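I bought the Plendgate play kitchen in the spring, after more evenings of reading reviews than I would like to admit, and we have lived with it long enough now that I feel I can say something useful about it. My daughter was two and a half when it arrived, and her brother, who is five, swore he was too old for such things and was running a restaurant out of it by dinnertime.

First, the building of it. The box weighs more than I do on a good day (all right, it doesn't, but it felt like it on the porch steps), and inside you get a booklet, a bag of hardware sorted into little numbered pouches, and panels wrapped so well that I had a small mountain of cardboard by the time I'd found them all. There are 37 steps. I did them over two nights with a cup of tea going cold beside me. Steps one through twenty were a pleasure. The oven door took me most of the second night, because the hinge goes on before the handle, and the drawing makes it look like the other way around. If you own a short screwdriver, get it out now, because a long one will not fit inside the cabinet.

Once it was up, though, I was so pleased! It cost me just under $200, and it feels like more. The counter is a nice height for a toddler, and the oven door closes softly instead of slamming on fingers. The knobs click when you turn them, a good solid click, and both of mine will stand there clicking away while they talk to each other about soup. I looked hard at the Wismont before I bought this one. It has a lovely pretend refrigerator and a light over the stove, but it's nearly a foot wider, and our dining room simply won't have it. My neighbor's children have the Wismont and love it dearly, so if you've got the wall, go and see one.

Now for the things I'd change. The sink lifts out, which sounds handy for washing up, and it does wash up nicely, but it lifts out so easily that ours spends half its life as a hat. The little shelf under the stove is too shallow for anything taller than a mug. And the white finish shows crayon. I've had luck with baking soda on a damp cloth, rubbed very gently, though there's a blue swirl by the faucet that I believe is with us for good. 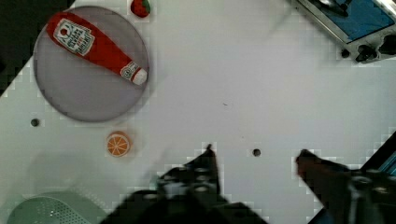

Play food is sold separately, and I'd urge you to think about that before you spend anything else. Plendgate's own set is $40 and all hard pieces, handsome enough, but they make an awful racket on a wood floor at six in the morning. We went with soft food for the most part, and I haven't been sorry. A plush ketchup bottle, bright red and laid across a plain round gray plate, looks every bit as much like lunch to a small child as the hard kind does, and you can step on it in the dark without saying a word you'll regret. The soft pieces do collect crumbs and dog hair, so plan on going over them now and then. I'd put the money you save into a few good plates.

Would I buy the kitchen again? I would, yes, and I'd ask somebody to hold the oven door for me. I'm told a new version with a deeper shelf is due in August, so if you're in no hurry you might wait and see.

Posted July 1, 2022

Related reviews
Grultby stacking stools: one year in
Tsang toy storage bench, small size
Wismont table and chairs for little ones
Five aprons that fit a three-year-old

Contact | Copyright 2022, all rights reserved | Back to top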